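Kimaro Street Community Garden
Minutes of the November meeting

The meeting opened at 6:30 p.m. with Subira Masanja in the chair. The October minutes were approved with one correction: the shed key is held at the Evine office, not the library.

Money. The balance stands at $3,334. The water bill of $448 has been paid. Members agreed to spend up to $200 on hose fittings before spring. A second quote for the fence is still missing and the item was carried over.

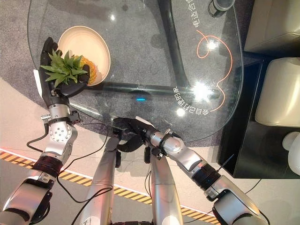

Compost. The bins on the Flevano side are full and have not been turned since September. Subira asked that thick stems and corn stalks be chopped before they go in. The same goes for pineapple crowns, with those stiff pointed leaves, as they break down slowly when left whole. Peels and soft fruit can go in as they are. No meat or bread. A new sign will be put up by the gate.

Plots. Two plots are open. The fee stays at $80 a year. Renewal forms go out next week and are due back by the end of the month. Plot 14 has asked for a shorter row next to the path; agreed.

Seed order. The Stosero catalog was passed around. Orders for garlic are closed. Onion sets and peas to be added by Subira.

Other business. The back tap drips and needs a washer. The meeting closed at 7:40 p.m.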